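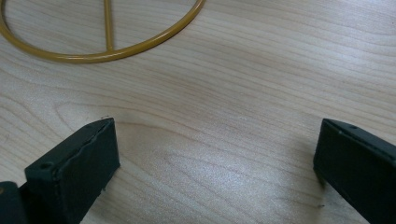 손에 들고 쓰는 그리퍼에서 손가락 간격은 매번 따로 재야 합니까?
전원을 켤 때 한 번만 영점을 잡으면 되고, 이후에는 엔코더 값에서 환산합니다.

발표 메모, 공유 작업실 토요 모임

1. 도입 (2분)
프로젝트 이름은 Grirnon. 기구부는 제가, 펌웨어는 Aurel Bălan이 맡음. 8월에 시작했고 지금 손가락은 세 번째 판. 앞의 두 판은 실물만 돌려 보고 설명 생략.

2. 기구부
손가락 두 개가 대칭으로 움직임. 랙과 피니언 구조, 최대 벌림 69 mm. 초기에는 백래시가 커서 닫힘 위치가 일정하지 않았음. 피니언 축간 거리를 줄이고 스프링으로 한쪽 치면에 예압을 줌. 마찰이 늘어난 점은 그대로 말할 것.

3. 카메라
손가락 끝이 양쪽 다 화면에 들어오도록 브래킷 각도를 정함. 저장 해상도는 세로 768픽셀. 노출은 고정. 자동으로 두면 상판 반사에 따라 밝기가 계속 변함. 질문이 나오면 렌즈 보정 절차는 뒤로 미룰 것.

4. 시간 동기
영상과 엔코더 기록의 시계가 다름. 시작할 때 손가락을 빠르게 여닫아 두 기록의 기준점을 맞춤. 남는 오차는 약 3 ms. Cleiton Marinho가 공통 트리거 선을 제안했으나 배선 공간이 부족해 보류.

5. 남은 일
가는 봉이나 고리처럼 접촉면이 좁은 물체에서 미끄럼 시험. 패드 재질 비교는 같은 하중에서 다시 측정. 케이블 인출부 보강. 도면은 작업실 공용 폴더에 있음.

시연 전 확인: 영점, 저장 공간, 노출값. 질문은 시연이 끝난 뒤에 받음.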